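Budget for the Table, Then for the Arms

Requests for robotic equipment tend to reach a purchasing office in the same form. There is a quotation for one or two arms, a line for shipping, and a short paragraph on the research or training benefits. The total is easy to read and easy to approve. It is also, in most cases, a poor guide to what the institution will spend before the equipment does any useful work.

This essay argues that departments planning for tabletop automation should budget for a complete workstation, and that the arms should be treated as one component of it. The argument is directed at those who prepare capital requests, but it applies equally to those who sign them.

Consider what a working station requires. The arms must be mounted to something that does not shift under load. The work surface must be at a fixed height and must stay there. Power has to reach the station without crossing a walkway. A computer must be close at hand, with a desk for it and a person seated at that desk for a good part of the day. Each of these has a price. Few of them appear on the vendor's quotation, and the purchasing office usually learns of them one small order at a time.

At Odby, where a paired-arm station was approved two budget cycles ago, the follow-up orders came to 23 separate requisitions. Most were for cables, brackets, clamps and replacement fingertips. None was large enough to attract attention. Together they took up more staff hours than the original purchase, and the station sat idle while several of them were processed. The department had done nothing improper. It had simply asked for the part of the station that came in a catalog.

A better practice is to attach a floor plan to the request. The plan need not be elaborate. It should show where the frame will stand, where the operator will sit, where the cables will run, and how a person will reach the far side of the table when something falls there. The Fondine branch adopted this rule last July, and its first floor plan revealed that the proposed room had outlets on one wall only. The correction cost very little on paper. It would have cost a good deal more after delivery.

Objects deserve a line in the budget as well. Robots that handle everyday items need everyday items to handle, and those items are used up. Pens dry out, hinges on plastic cases crack, and pencils break. It is common for staff to bring supplies from home or to borrow them from the front office, and both habits lead to trouble when a task has to be repeated months later with the same materials. The Fondine plan sets aside 3,000 dollars a year for consumable items and stores them by task, with spares. Some reviewers thought the figure generous. It has been spent each year, and the receipts show that it was spent on the things it was meant for.

The matter of labor is more difficult. Equipment budgets are often kept apart from staffing budgets, and there are sound accounting reasons for the separation. The effect, however, is that a station may be purchased with no hours assigned to it. Someone must lay out the work, reset it after each attempt, keep the log, and tighten what has come loose. If a station is to run 25 hours a week, the department should be able to name the positions that will cover those hours before the order is placed. A station without such a commitment should be deferred to the next cycle, however attractive the vendor's discount may be.

Discounts call for particular care. Flillano, one of the suppliers on our approved list, offers a reduced price on a second station ordered within the same fiscal year. The offer is fair on its terms. It encourages departments to order two stations before they have learned what the first one requires, and the second then repeats every mistake made in the first. Our recommendation is to forgo the reduction and wait until the first station has logged 100 hours of regular use. By that point the staff will know which mounts they trust and how much desk space they need.

It is also useful for reviewers to see the kind of work being paid for. Those who approve these requests seldom visit the rooms involved, and many picture something closer to a factory floor. Much of the work is modest in scale and looks ordinary: a pencil case, a few pens, a pair of scissors, and two arms over a tabletop.

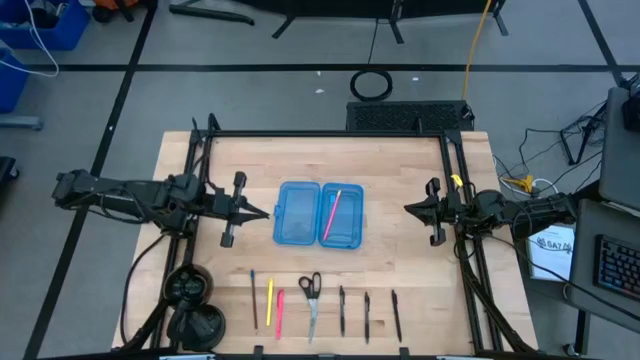
Žofie Tóth, replying to an earlier draft of this essay, wrote that the argument places too much weight on the station and too little on the task. In her view a department should first write down, in one page, what it expects the arms to do, and the floor plan, supplies and hours should follow from that page. She added that a request which cannot fill the page is not ready for a floor plan either.

The point is well taken, and the proposed form has been changed to put the task statement first. We would add only that the page should be specific. "Research in manipulation" does not tell a reviewer how large a table is needed or how many spare cases to buy. "Placing writing instruments into a small case" tells the reviewer a great deal, including that the items are inexpensive and that the reset between attempts will be done by hand.

There remains the question of replacement. The Qin office plans for its stations on the same schedule as its desktop computers, which seems to us too short for the frame and table and too long for grippers and cables. Separate schedules would be more accurate, and they would spare the department from retiring a sound frame merely to replace what is attached to it. The revised form will therefore ask for two service lives, one for the structure and one for the moving parts, and requests that give a single figure will be returned to the department for completion.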